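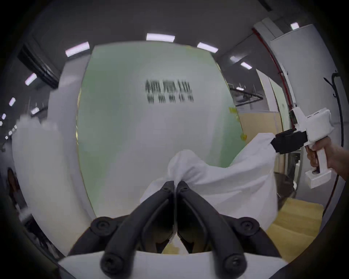 Folding white cloth, again

I have now read three separate guides to folding plain white cloths, and all of them promise that the job gets quicker once you learn the "right" method. I have my doubts. The Flatilen method asks you to find two corners, pull the edge tight, give it one good shake and fold toward yourself. Fine. My grandmother did that without a booklet.

The booklet runs to 239 pages. I read the first 120 and skimmed the rest, mostly charts about drawer depth.

What it says about creases is that they fall out by themselves if you hold the cloth by its corners. Some do. The ones that gather where you pinch it do not, at least not in any cotton I own, and a puffed-up bunch at the grip stays there until you let go and smooth it with something flat. Clullar, the rival system, says to pinch less fabric. That is better advice, and it takes up one sentence.

Corey Bolger, who swears by Flatilen, tells me I pull too hard on the second corner. Maybe. I tried it his way for most of April, one hand low and one hand high, and my stack leaned the same as before.

Then there is the matter of which corner goes up first. Foley says the right. Urnora says the left, and sells a folding card to go with it. I tried both on the same pile of napkins and could not tell the results apart an hour later, and neither could anyone who sat down to dinner and wiped their hands on them.

A few things I will grant them. A raised corner does make it easier to see where the long edge runs. Working over a clear surface helps. And a cloth left hanging in soft folds for a minute is less trouble than one pulled out of a ball.

I'll try the Urnora card on pillowcases next. I expect very little.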